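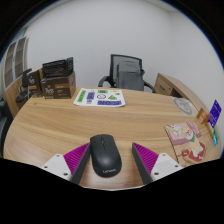 A Lenovo wireless mouse on a round wooden table.

Jendetel to split in two, shares up in early trade

Jendetel is to break itself in two, the group said before the market opened, with its packaging arm going to shareholders as a seperate listed company called Relier. The coatings and adhesives side stays put and keeps the Jendetel name.

Investors get one Relier share for every 4 Jendetel shares they hold. Listing planned for November, subject to a shareholder vote and the usual tax clearances. No new money being raised.

Shares opened higher and were trading at 1,037p by mid-morning, the best level since last summer, before slipping back a little.
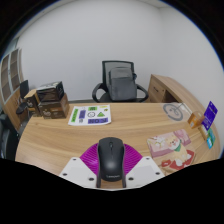

By Slavica Stojanović
Markets desk
Friday, April 26, 2019

The split has been talked about for a long while. Herley, the fund manager and one of the biggest holders, wrote to the board over the winter calling for a break-up and saying the packaging business was being starved of cash to prop up everything else. The board said no then. Changed its mind now, though the statement doesn't mention Herley at all.

Packaging brings in 60 per cent of group sales but a good deal less of the profit. Margins there have been squeezed by resin costs, and two large food customers moved work elsewhere last year. Coatings is smaller, steadier, and throws off most of the cash that pays the dividend.

Which leaves the question of the debt. Jendetel says Relier will start life with "a modest level of borrowing" and won't give a figure until the prospectus is out. The pension scheme stays with the parent for now - talks with the trustees are still going on.

On the dividend, the interim will be paid as normal. After that each company sets its own policy. Holders who bought in for the income may want to read that bit twice.

Analysts at broker Obradović kept their hold rating. In a note to clients they said the two halves were worth slightly more apart than together, but that one-off costs would eat up a fair chunk of the gain in the first year. They also flagged that Relier may be too small for some of the funds that now own the parent, so there could be selling in the first few weeks.

The chief executive will stay on at Jendetel. No name yet for the top job at Relier, a search is under way and outside candiates are being looked at. Head office for the new company not decided either.

No job losses were announced. The company said some central roles would be "reviewed" ahead of the listing and that staff at both businesses were being briefed today.

Circular to shareholders due next month, with the vote to follow. Herley declined to comment.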